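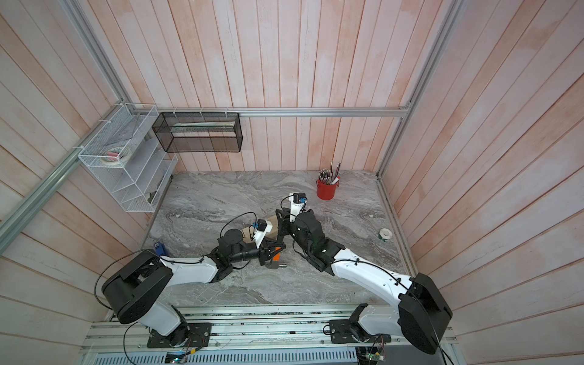

Two arms, one small orange part

Hello all,

Warrick Pomare wrote:
> I would like to crochet the Barncombe shawl for my sister, but the
> pattern asks for Goodwin cotton and I can not find it any more in the
> shops here. Has somebody made it in another yarn? I have four balls of
> Prindeo in dark green, but I am afraid it is too thick. Also I do not
> understand row 7, where the border begins. My stitches do not come out.

Warrick, I made this shawl last winter and I had the same two problems, so I will try to answer both.

About the yarn: I also used Prindeo. It is a little thicker than the Goodwin, and with the hook from the pattern my first piece became stiff like a table mat. I took a hook one size bigger and then it was falling nicely. Please make a small square first and wash it, as mine grew in the water. Four balls will not be enough for the full size, I am sorry to say. If you leave out the second lace part you can perhaps make the small neck version, which is also pretty. The shop Betumer still had the dark green in December, and they send the parcel free when you order for more than 300 crowns. Ask them for the same dye lot, they are kind and will look on the shelf for you.

About row 7: there is a mistake in the printed pattern. It says to skip two stitches before each shell, but you must skip only one at both ends of the row. In the middle you skip two, as it is written. I undid this row three times before I compared it with the drawing on the back page, where it is correct. After that the border goes quickly.

One more small thing. The pattern wants the button sewn on the left corner. I put mine on the right, with a loop of chain stitches, and I find it easier to close with cold fingers.

Does anybody on the list still have a ball or two of the old Goodwin in cream? I need it to repair the edge of a baby blanket, where our dog had a good time. I can pay, or exchange for 200 grams of light gray sock wool which I will never use.

With friendly greetings and good luck with row 7,
Ilse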